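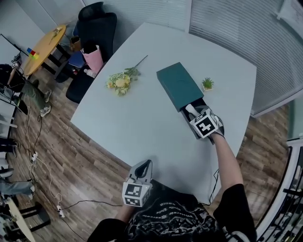

Can a Machine Tidy My Desk Yet?
Term project report, Morkgate group

What I wanted to find out

My mum asked me at Christmas when she could buy a robot that puts things away, and I said "oh, five years" with no basis whatsoever. So when Debora Farina and I had to pick a topic in January, I talked her into this one (sorry, Debora!). We settled on one small chore: open a drawer, put something in it, close it again.

Why a drawer

I thought it would be the easy one. A person does it without looking, usually while talking to somebody else. With a hand-held gripper it's a whole different job, even when the thing squeezing the trigger is a human being with a perfectly good brain. A teal box with a drawer, one finger of the gripper reaching in at the mouth, and you suddenly notice how much your own fingertips were telling you. Is it stuck? Is it open far enough? Am I pulling the drawer or dragging the whole box? My other hand was down low with a second gripper in it, so it couldn't just step in.

We left a few things sitting around the box, like a potted succulent and some artificial flowers, as my real desk at home has never once been clear.

How it went

We recorded 745 tries by hand and kept 601 for training. The rest were mostly me. The trained policy then got 39 goes on the Vulico arm, and I'll be blunt, I was hoping for better. It opened the drawer nicely most of the time (I cheered, Debora filmed me cheering). Putting something inside was so-so. Closing was awful! It would push at one corner, the drawer would jam, and then it kept pushing, very politely, until we stopped it.

Marisa Caruso, our supervisor, figured the problem was in our demos. When I went back through them I saw I'd closed the drawer at a different angle nearly every time, so fair enough.

So, can it do chores?

One chore, kind of, with two students standing next to it. A shop that had the same bin in the same spot all day could maybe get some use out of it now. A house, I don't think so. My mum moves her furniture twice a year.

If we had another term I'd redo all the closing demos with a straight push in the middle of the front, and I'd try a second drawer with a different handle. Debora wants to try cupboards. We're still arguing about it.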